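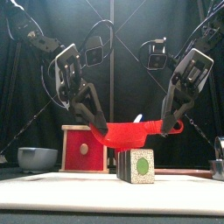

A red plastic funnel, the handiest thing to own on bottling day.

How to make and bottle your own elderberry cordial

By Abimbola Akande

I have been making elderberry cordial every autumn since we moved to Stosgate, and every autumn somebody asks me to write the method down properly. So I have finally done it, with all the little asides I would give you if you were standing in my kitchen with a mug of tea. It isn't difficult, but it does take most of an afternoon, so pick a day when you aren't expected anywhere.

What you need

A kilo of elderberries, stripped from their stalks
A litre of water
Roughly 700 g of sugar
The juice of 2 lemons
A few cloves and a stick of cinnamon, if you like them
A big pan, a sieve, a piece of muslin, a funnel and clean glass bottles with good lids

Picking and stripping

Go for heads where every berry is properly black and the stalks have turned reddish. Green ones should be left on the tree, and please don't nibble as you go, as raw elderberries can upset your stomach quite badly. Run a fork down the stalks over a large bowl and the berries will drop off (wear an old shirt, I beg you, the juice stains everything). Rinse them in plenty of cold water and skim off whatever floats.

Cooking

Put the berries and water in the pan, bring them up to the boil and let them simmer gently for 22 minutes with the lid tilted. Mash them now and again with the back of a spoon. The kitchen will smell a bit earthy at this stage, which worried me terribly the first year, but it all comes right once the sugar goes in.

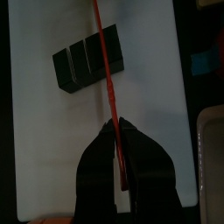 While that is bubbling away you can get on with the straining bag. Scald the muslin with boiling water, wring it out once it is cool enough to handle, and lay it in the sieve over your second biggest bowl. Ladle the fruit in and leave it to drip – an hour is plenty. My neighbour Hafþór Zoëga leaves his overnight and swears he gets another glassful, and he may well be right, but I have never had the patience.

Pour the juice back into the rinsed pan with the sugar, lemon juice and spices. Warm it slowly until the sugar has dissolved, then boil it for ten minutes and fish out the spices.

Bottling

Wash the bottles in hot soapy water, rinse them and put them in a low oven for a quarter of an hour. Fill them while both the glass and the cordial are hot, leaving a couple of centimetres at the top, and screw the lids on straight away. Stand them on a folded tea towel – a cold worktop can crack hot glass. Label them once they have cooled, and do put the month on. I once found three bottles that just said "November" and had to guess at the year.
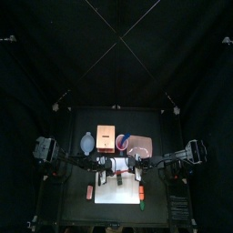
How long will the cordial keep?
Unopened and somewhere cool and dark, mine lasts about three months. Once you have opened a bottle, keep it in the fridge and finish it within a fortnight, and throw it away if it fizzes or smells odd.

To serve, mix one part cordial with five parts water, hot or cold. It is lovely over porridge as well, or stirred into stewed apples on a chilly Monday morning.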